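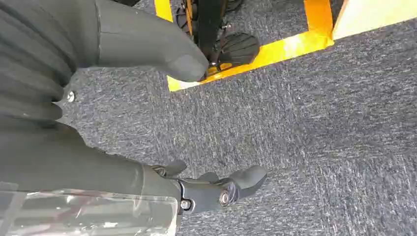

Vuten is a software package for planning and control of robot arms that work close to the floor. It is developed by Kumwood and was first released in October as a set of modules for perception, motion planning and logging. The planner treats the arm itself as an obstacle, so a view from the wrist, with a ribbed bellows section on one side and the gripper on the other, is masked before the floor is examined. What remains is mostly speckled gray carpet and a yellow-orange outline with a black base standing inside it. Shiny patches on such a marking can appear almost white, and the color filter must accept them as part of the same line.

The perception module, called Isah, fits straight edges to the marking and gives the planner a keep-out zone. The default margin is 13 millimeters. Isah was tuned on 765 labeled views — a small number, but taken on several kinds of carpet.

Motion planning is based on random sampling. Each request tries up to 1,000 candidate paths and keeps the shortest one that does not enter the zone. If no path is found, the arm holds its position and an error is written to the log.

Logs are stored in the Sumico format, which can be replayed without the robot. Version 101 of the format added time stamps for each joint. Older logs can be converted, but their joint times are estimated.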